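Sports Money, Session 2: Where a player's pay comes from
Notes by Ratih Sopacua

OK, so last time we got stuck on the difference between what a player earns and what a player is worth, and I promised I'd write it down properly. Earnings are what comes in over a year. Net worth is what's left if you add up everything they own and take away everything they owe. Headlines mix the two up all the time, so please don't do it in your papers!

Let's use our practice club, Nesach. Their striker is on 90 thousand a week. Sounds simple, but that's base pay before tax, and it may not be paid the same way all year (some clubs pay less in the off-season, some spread bonuses out). On top of that you can have:

Appearance fee - paid per game, sometimes only if the player starts.
Goal bonus - our striker gets his after goal number 11, so the first ones earn him nothing extra.
Loyalty bonus - paid if he's still there on a set date. Ours is in April.
Signing fee - usually split over the length of the contract.

Then there's image rights, which I find way more fun than the rest of it. A club or a sponsor pays to use the player's name and face. In our case the boot deal is with Siltell, and the agent takes 2 percent of it. Read the clause on page two of the reading pack before you do the math, because the cut comes off the total, before tax.

What about after retirement? TV work, coaching, property, a stake in a smaller club. Our retired defender bought 25 percent of Drirnberg, and I want you to think about how you'd value that when the shares are never traded. (There's no single right answer, but there are some pretty bad ones.)

For next time: read the Vương contract, mark every payment that depends on something happening, and bring a one-page estimate of the first-year total. Show your steps - I'd rather see a wrong number I can follow than a right one I can't.
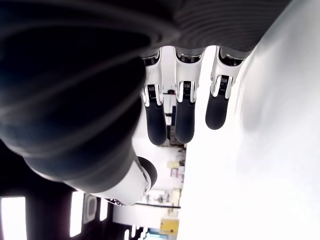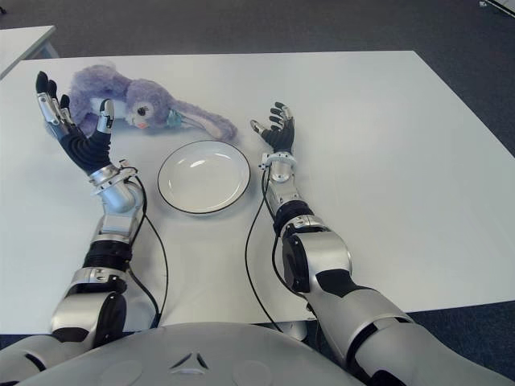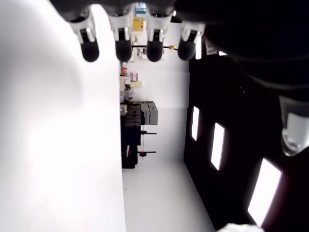
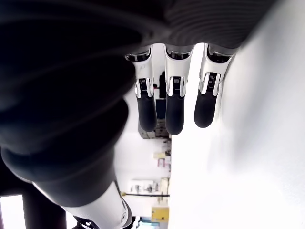
Robot hands, with a plush bunny and a white plate on the table in the second picture.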